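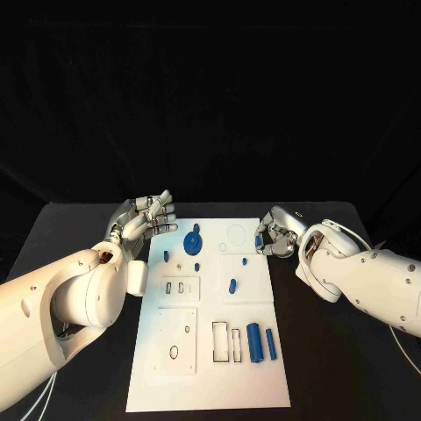
3. 데이터 수집

3.1 작업 환경

본 절에서는 조립 정책 학습에 사용한 시연 데이터의 수집 절차를 기술한다. 수집은 모두 Idatari 실험실의 동일한 작업대에서 이루어졌다. 작업대 상판은 짙은 회색이고 뒤쪽에는 검은 천막을 쳐서 배경의 변화를 없앴다. 배경을 통제하지 않은 예비 수집에서는 지나가는 사람이나 모니터 화면이 영상에 들어왔고, 이 구간을 골라내는 데 적지 않은 시간이 들었다. 본 수집에서는 같은 문제가 발생하지 않았다.

로봇은 다관절 손을 장착한 양팔 플랫폼이며, 영상은 머리 위치의 카메라 시점에서 기록하였다. 이 시점에서는 양쪽 전완과 손, 작업판이 한 화면에 들어온다. 반면 손가락 끝과 부품이 닿는 부분은 손 자체에 가려지는 경우가 많다. 이를 보완하기 위해 관절 위치와 손가락 모터 전류를 영상과 함께 저장하였다. 원격 조작에는 Vondavico 장갑형 인터페이스를 사용하였고, 조작자는 로봇 시점의 영상만을 보면서 작업하였다.

3.2 작업판과 부품

그림 2. 머리 시점에서 본 삽입 작업. 오른손이 파란색 페그를 작업판 우측 상단 위에서 잡고 있으며, 왼손은 비어 있다.

작업판은 흰색 직사각형 판으로, 본 논문에서는 Larno 판이라 부른다. 판 위에는 파란색 페그와 원기둥, 기어 모양의 풀리, 슬롯이나 타원형 구멍이 있는 흰색 플레이트가 놓인다. 부품을 파란색으로 통일한 것은 흰 판과의 대비를 확보하기 위해서이다. 그러나 흰 플레이트와 흰 바탕 사이의 경계는 조명에 따라 흐려진다. 그림 2에서도 판의 가까운 쪽이 먼 쪽보다 밝다. 조명을 균일하게 조정하는 방안을 검토하였으나, 실제 사용 환경에서도 밝기 차이가 존재한다는 점을 고려하여 그대로 두었다.

부품의 초기 배치는 매 시연마다 변경하였다. 배치 목록은 수집 전에 난수로 생성해 두었으며, 보조자가 목록을 보고 부품을 손으로 놓았다. 놓는 위치의 오차는 따로 보정하지 않았다. 목록의 좌표는 배치의 기준으로만 쓰였고 학습 입력에는 포함되지 않는다. 판 자체의 위치는 작업대 앞쪽 모서리에 맞추어 고정하였다.

3.3 시연 절차

시연 한 건은 양손이 시작 자세에 있는 상태에서 출발하여 지정된 부품이 목표 위치에 놓이고 손이 판에서 떨어지면 종료된다. 조작자는 2명이며, 두 사람 모두 본 수집 전에 같은 장비로 충분한 연습을 거쳤다. 한 조작자가 연속으로 수행하는 시연은 20건으로 제한하고, 이후에는 교대하였다. 예비 수집에서 연속 작업이 길어질수록 접근 속도가 빨라지고 삽입 직전의 정렬 동작이 생략되는 경향이 관찰되었기 때문이다.

조작자에게는 사용할 손을 지정하지 않았다. 다만 한 손으로 부품을 다루는 동안 다른 손은 작업판 위에서 대기하도록 하였다. 대기하는 손을 판 바깥으로 완전히 빼면 양손 작업으로 전환하는 구간이 지나치게 길어졌고, 학습된 정책도 같은 동작을 반복하였다. 대기 손의 높이는 조작자의 판단에 맡겼으며, 그 결과 두 조작자의 대기 자세에는 뚜렷한 차이가 있다. 이 차이는 제거하지 않고 조작자 식별자만 함께 기록하였다.

삽입에 실패한 경우에도 즉시 중단하지 않고 한 차례 재시도를 허용하였다. 재시도 끝에 성공한 시연은 '복구' 표식을 붙여 보존하였다. 부품이 작업대 밖으로 떨어지거나 손가락 사이에 끼어 원격 조작으로 풀 수 없는 경우에는 해당 시연을 중단하고 별도로 분류하였다.

3.4 선별과 주석

수집한 시연은 모두 400건이다. 모든 영상은 조작을 맡지 않은 검토자가 처음부터 끝까지 재생하여 확인하였다. 검토 기준은 목표 달성 여부, 센서 기록의 누락 여부, 영상과 관절 기록의 동기화 상태이다. 기준을 모두 만족하고 재시도가 없었던 시연 215건을 기본 학습 집합으로 삼았다. 복구 표식이 붙은 시연은 기본 집합에서 제외하고 5절의 비교 실험에만 사용하였다.

각 시연은 접근, 파지, 이송, 정렬, 삽입, 이탈의 여섯 단계로 나누어 주석하였다. 단계의 경계는 손가락 전류의 변화로 우선 추정하고 검토자가 영상에서 수정하였다. 파지와 이송의 경계는 대부분 자동 추정값을 그대로 사용할 수 있었다. 정렬과 삽입의 경계는 사정이 달랐다. 가는 페그의 경우 접촉 시 전류 변화가 작아 추정이 늦어졌고, 손이 구멍을 가린 상태에서는 영상만으로도 판단하기 어려웠다. 이러한 시연에는 경계 시점 하나를 지정하는 대신 시작과 끝으로 이루어진 구간을 기록하였다.

주석 도구로는 자체 제작한 Chin을 사용하였다. 이 도구는 영상과 전류 그래프를 같은 시간축에 표시하며, 수정 이력을 시연별로 저장한다. 검토자 사이에 의견이 갈린 경계는 합의하여 정하였고, 합의 이전의 값도 이력에 남겼다.

3.5 수집 과정의 제약

본 데이터는 한 대의 로봇과 한 종류의 작업판에서 얻은 것이다. 배경과 상판의 색도 고정되어 있으므로, 다른 환경에서의 성능은 이 데이터만으로 평가할 수 없다. 또한 작은 금속 나사는 머리 시점 영상에서 차지하는 화소가 적어 조작 대상으로 지정하지 않았다. 나사가 판 위에 놓인 시연에서도 나사의 위치는 주석하지 않았다.

손 교정은 수집일마다 시작 전에 한 번 실시하였다. 하루 동안 발생하는 손가락 영점의 변화는 기록에서 확인되지만 사후 보정은 적용하지 않았다. 원격 조작 장비의 설정은 Lorenz Kuster가, 주석 지침의 작성과 검토는 Larasati Wibisono가 담당하였다. 주석 지침의 전문은 부록 B에 수록하였다.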